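11 April 2026
Notebook, garment picking, Lindunwood apartment setup

Picking up from the last entry. The question is still whether the pick point policy trained on single-layer cloth carries over to a deep pile, or whether we need pile data from the start. Call the two A and B. A is the old checkpoint, trained on the flat table episodes only. B is the same network, same seed, with 400 pile episodes mixed in. Total training set for B is 3132 episodes after I threw out the ones with bad gripper timestamps.

Changed two things before starting. Gripper close speed is down, and the depth crop now stops at the seat height so the floor mat doesn't get proposed as a garment. The second one was Fergal's idea and I should have done it in April last year when we first saw the problem on the Costora rig.

Protocol: one pile on the chair, both arms start outside it, left arm picks first. A pick counts if exactly one garment clears the pile and stays in the gripper through the lift. Two garments at once is a fail, even if the second one drops later. Restack by hand between trials, dark stuff on top, because that is the hard case for depth and for color.
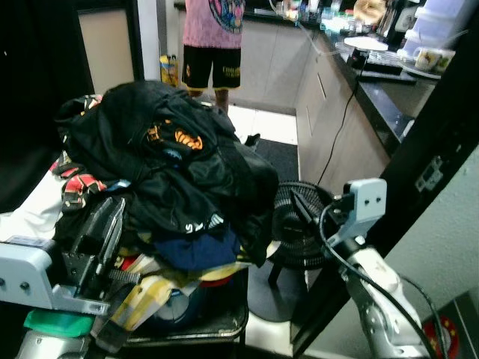

Photo: head camera, pile on the chair, left gripper in the clothing. Sustik notebook.

Ran 23 trials per checkpoint, alternating A and B so that battery and lighting drift hit both the same way. B is clearly better on the first pick. A likes to go for strong color edges, so it reaches for the patterned cloth on the side and ignores the black layers on top. On flat cloth that habit was fine. In a pile the bright edge usually belongs to something pinned under everything else, and the lift drags half the heap with it.

B goes for folds near the top. Its failures are mostly black on black: it closes across two garments and takes both. Lost 2 trials to a stalled left wrist, repeated them, noted in the log.

Grasp time is around the same for both. I expected B to be slower.

Not convinced yet that the gain is from the pile data as such. B also saw more dark fabric, and that alone could explain part of it. Need a third checkpoint with dark garments laid flat, same episode count as the pile set — otherwise we can't separate the two.

To do:
Train C as above, start from the Bùi split so the validation set stays the same.
Ask Fergal Ó Ceallaigh for the wrist current logs from the stalled trials.
Try the second arm as a hold-down on the lower layers. Right now it just waits.
Write the fail types into the log as separate columns, double pick and drag are lumped together.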